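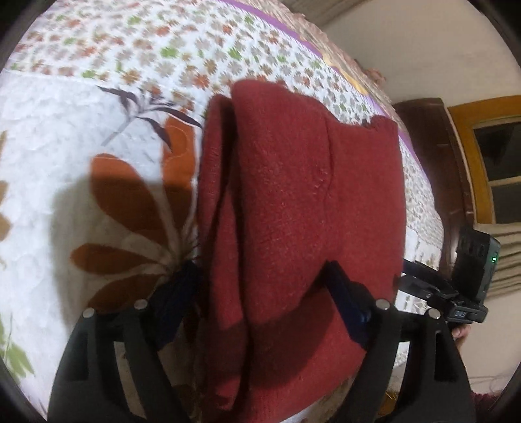

Red cloth, folded, on the flowered bedspread.

Wool and wool-like fabrics do not store well on a hanger, and they do not store well in a deep pile. I have been filing them upright for two winters now and the method has settled enough to write down.

The drawer is from an Eskildsen chest with an inside height a little greater than the width of my hand. That height sets everything else. A folded piece has to be shorter than the drawer and stiff enough to stand without a neighbor, at least for as long as it takes to get it from the bed to the drawer. Thick fabric manages this easily. Thin cotton falls over and goes in a different drawer.

Procedure, as of March:

Lay the piece flat and smooth it outward from the middle. Fold both long sides in so they meet or overlap slightly. Fold the resulting strip in half, stop short of the far edge, then fold in thirds toward that edge. Stand it on the flattest side. If it leans, the last fold is too loose.

With fuzzy fabric the layers grip each other, which helps with standing but makes corrections slow. The outer fold tends to come out rounder than the inner ones. Pressing it flat does very little; it springs back. I used to refold at that point and have stopped. A round fold takes up more of the drawer but leaves a softer line in the cloth when it comes out again.

I fold on the bed. A table would be flatter, but the quilting on the bedspread has enough texture to keep a piece from sliding while the other half is brought over. The drawback is that a soft surface hides a crooked fold until the piece is upright.

Pilling gets dealt with before folding. I use a Nirneck fabric comb, short strokes, one direction, with the cloth pulled tight over a book. The comb is rated by the maker at 200 uses, a figure I have no way to check. It does not remove everything and I don't aim for that, as every pass also takes some good fiber with it.

The front row of the drawer holds 7 folded pieces. An eighth fits, but then nothing can be pulled out without dragging the next one up with it. Behind that row is a cardboard divider cut from a Lostau shoe box, and behind the divider are scarves, rolled.

Still open: whether to line the drawer. The bottom is unfinished and catches on anything loosely knitted. I have a roll of Indau shelf paper left over from the kitchen, but it curls at the corners and I would have to tape it down. Cotton sheeting might do better. I will measure the drawer next time it is empty.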